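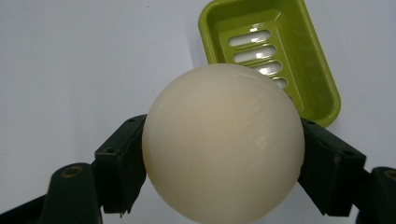

Old lawn bowls club jacks and croquet balls turn up at garage sales all over the district, and most only need a clean before they go back into use. Start by working out what the ball is coated with. Wipe a small patch with a damp white cloth and check the cloth for colour. Plain off-white balls are the hardest to judge by eye, as the surface can be matte and a bit waxy, with fine scuff marks running across the face and a yellower tone low on one side. Scuffs like those are shallow and can be left alone if the ball is only for backyard games.

What you need
A bucket of lukewarm water
Mild dish soap
Two soft cotton cloths
An old toothbrush
Paste wax (I use Pladico, any clear one will do)

Washing
Add a small squirt of soap to the bucket. Wet a cloth, wring it out well and go over the ball in small circles. Don't soak it. Older balls may be painted timber, and water gets in through any crack in the paint. Use the toothbrush on grit, then wipe with clean water and dry straight away.

Leave the ball on a folded towel overnight, out of the sun. A windowsill is a bad spot – the colour goes patchy and paint can lift.

Waxing
Rub on a thin coat, leave it until it hazes, then buff with the dry cloth. If the ball feels tacky you have used too much. Wipe it back and buff again.

Storage
Keep the set in a lidded box with a towel between layers. Mavis Whitlock at the Whitfield club keeps hers in old egg trays cut to fit, and that works well for smaller sizes. Check the box each May, before the wet weather, and throw out any towel that smells musty.

Balls with a split wider than a fingernail shouldn't be struck with a mallet. Keep those for display.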